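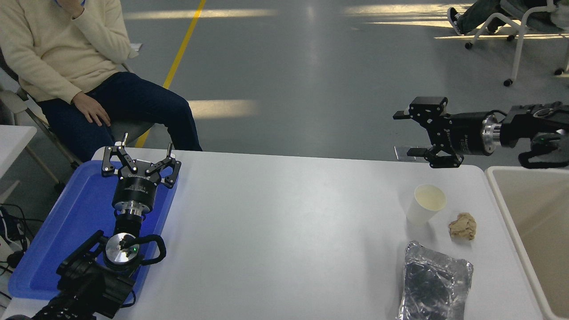 Quelle épaisseur de résine époxy faut-il prévoir pour qu'un sol de garage supporte le passage d'une voiture ?
Entre 2 et 3 mm en autolissant sur un béton sain et poncé. Une simple peinture époxy en phase aqueuse reste un film mince et marque sous les pneus.

Forum > Gros œuvre et sols > Dalles et revêtements
Sujet : Époxy sur dalle de 7 ans, remontées d'humidité ?

d_manriquez
Bonjour à tous. Dalle sur terre-plein, coulée il y a 7 ans, film polyane dessous d'après l'ancien propriétaire mais je n'ai aucune facture. Test au plastique scotché sur 48 heures : légère condensation côté mur nord, rien ailleurs. Je pensais partir sur primaire Premeck puis autolissant bicomposant. Le devis pose comprise est à 1 097 euros, préparation en supplément. Est-ce que le primaire suffit à bloquer l'humidité ?
Dayana

phong_au
Le test au plastique ne donne pas de valeur exploitable. Il faut une mesure à la bombe à carbure, prélèvement à 4 cm de profondeur minimum. Au-dessus de 4 % en masse, un primaire époxy standard décolle par cloques. Vérifie sur la fiche technique s'il est donné pour support humide, ce n'est pas la même référence.

Plisstead
Pas d'accord sur le caractère inexploitable. C'est un test qualitatif, il sert à savoir s'il y a un flux. Ici il y en a un, localisé. Mesurer le taux à l'instant t ne dit rien des variations saisonnières. Chez moi, dalle mesurée à 3,2 % en août, cloques au mois de mai suivant.

phong_au
3,2 % sous quel primaire, et quelle préparation ?

Plisstead
Ponçage diamant, aspiration, primaire universel Tutex en 2 couches. Le poseur a mis en cause la dalle, moi le primaire. On n'a jamais tranché.

phong_au
Donc pas de barrière vapeur. Ton cas ne contredit pas ce que je dis.

adoracion.a
Avant de parler de primaire : d'où vient l'eau côté nord ? Niveau du terrain extérieur par rapport à l'arase, descente de gouttière, drain ? Une barrière en surface ne supprime pas l'apport, elle le déplace vers le mur, et le salpêtre monte ensuite dans l'enduit.

d_manriquez
Terrain extérieur plus haut que la dalle d'une dizaine de centimètres côté nord, pas de drain. La gouttière débouche à un mètre de l'angle.

adoracion.a
Commence par dévoyer la gouttière et décaisser. Le revêtement attendra une saison.

Cù
Sinon carrelage grès cérame pleine masse, colle C2S1, joints de fractionnement repris. Plus tolérant à l'humidité qu'une résine, et réparable au carreau près.

Plisstead
Réparable à condition d'avoir gardé du stock du même bain. Et le cric sur un carreau mal encollé, c'est la fissure directe. Pour un garage avec un peu de mécanique je reste sur la résine.

Cù
Double encollage obligatoire — s'il y a un vide sous le carreau, c'est un défaut de pose.

d_manriquez
Merci. Gouttière et décaissement d'abord, puis bombe à carbure. Je demande au poseur la référence exacte du primaire et je reviens avec les valeurs.

phong_au
Demande aussi la température de dalle le jour de la pose, il faut 3 °C au-dessus du point de rosée.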